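Wultow Stitching Bench: people wanted for the winter run

Hello! I'm Marites Dela Peña and I look after the stitching bench at Wultow, on the Gulville site. I'm looking for people to come and spend some time with us closing cuts in practice tissue pads, tying knots, and telling us in plain words how it went. It's paid, it's sitting down, and the kettle is very close by.

If you've never put a stitch in anything but a trouser hem, please keep reading. A good half of what I need is from beginners, and I'd much prefer a slow, curious person to a fast, bored one. If you're a nurse, a vet nurse, a student, or someone who used to suture for a living and misses it, I want you as well, and you'll go into a different group so you won't be sat there waiting for the rest of us to catch up.

What we work on is small. A pad, a straight cut, a curved needle and a length of thread, and then it's all about how you bring the two sides together without puckering them up. The first couple of knots are usually where people find out how hard they pull (most of us pull far too hard). I did it for weeks. My early pads looked like badly upholstered cushions and I've kept one in my drawer to show people on their first morning. 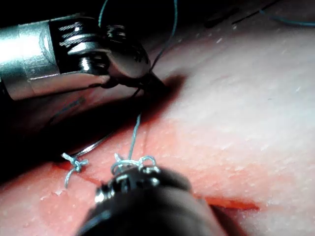 So a lot of the first session is just tension. You take the thread up until it's snug, you stop, you look at the edges of the cut, and only then do you put the next throw on. We go through it together and then I leave you be for a bit, as it's very hard to learn anything with somebody breathing over your shoulder. After tea we look at the knots under the magnifier, and you write down which ones you're pleased with and which ones you'd take out and do again. Your notes matter as much to me as the stitches do. "Thread kept catching" is a perfectly good note. So is "got cross".

Everything goes into what we call the Storia, which is our stitch library. It's a big set of finished stitches with the notes that go with them, good ones and horrible ones side by side, and trainees use it to learn what a sound closure looks like. We're at 2944 entries and I would dearly love to get past 3000 with this group. Please don't let that make you rush, though! I'd sooner have a single stitch you've thought about than a whole row done with one eye on the clock.

The needle is the other thing that people worry about. It's curved, so you have to let it travel round its own bend, and if you push it straight it will come out somewhere silly. We spend a whole session on where to hold it and how far back from the cut to go in. Some people get it in ten minutes and some need until the next visit, and both are fine by me.

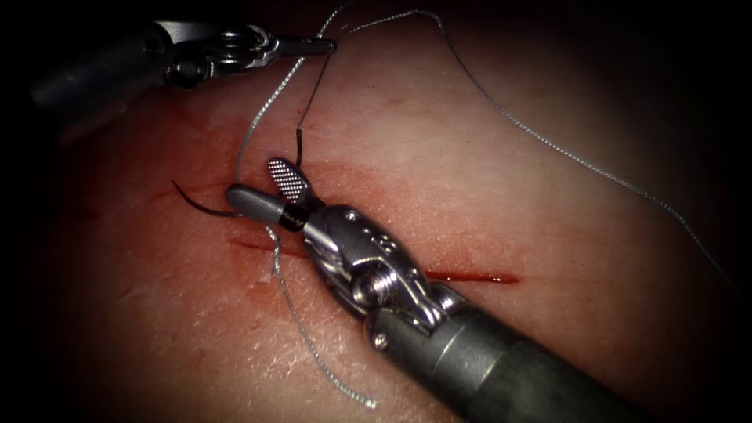 Ikechukwu Onuoha has asked me to put in that the cut always looks longer once you've started on it, that he wishes he'd been told to begin his first stitch a little further back from the edge, and that anyone thinking of applying should eat a proper breakfast. He also reckons the second session is the worst one and that you should come back for the third regardless. I agree with every word of that, the breakfast especially.

What you'd be doing

You'd come in for 8 sessions spread over the run, mornings or afternoons, whichever suits you. Mornings start at 9.30 and we're always tidied up by half past twelve. Afternoons start at 1.30. In each one you'd set out your pad, cut your thread, do the stitching, look at it, write it up, and put your sharps in the yellow tub before you so much as think about a biscuit.

Payment is £690 for the full set, paid in two halves, with bus or train fares on top. If you have to drop out part way you still get paid for the sessions you came to. Please bring reading glasses if you use them — I forgot mine on my own first day and stitched by guesswork. 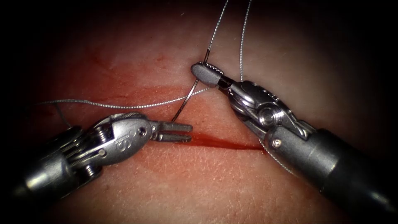 Page last changed: December, 4.10 pm (session times corrected, fares added)

Who I'm looking for

You need to be over 18, comfortable looking closely at things for a good while, and all right with the look of the pads. Some people find them a bit too lifelike and would rather know beforehand. If you're not sure, ask me for a visit and come and have a look with no strings attached (well, thread, obviously).

You don't need steady hands. People always say "oh, I couldn't, I shake" and then they do very nicely once they've got their elbows down on the bench. You do need to be able to let me know when you're tired, as tired stitching is miserable and I'd always send you off for a break.

Left-handers, yes please, we're very short of you. If you knit, tie flies, mend nets, do beadwork or ice cakes, mention it when you write, because those people tend to take to thread management quickly. It isn't a condition of anything, I just like knowing.

We'll use a few kinds of thread over the run. They all behave differently. Some hold a knot at once and others want to slide open again, and how short you trim the tails makes a difference to how easy a row is to look over afterwards. We start with single knots well spaced out and build up to rows on creased pads, where the surface doesn't lie flat and you have to decide for yourself where the edge is. 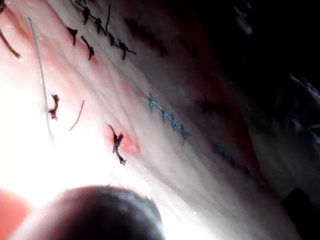
Dark knotted stitches with the tails trimmed short.

How to apply

Write me a few lines, no CV. Tell me what you do with your hands in ordinary life, whether you've sutured before, and whether you're a morning or an afternoon sort of person. Say if there's anything about the seating, the lighting or getting into the building I should sort out for you. You can leave a note for me at the Ugwu desk, just inside the main door at Gulville, or use the contact form on the Wultow page and put "stitching bench" at the top so that it reaches me.

I read them all myself and I'll answer everybody, though it may take me a week or so. If the groups fill up I'll ask whether you'd like to be kept on the list for spring.

Marites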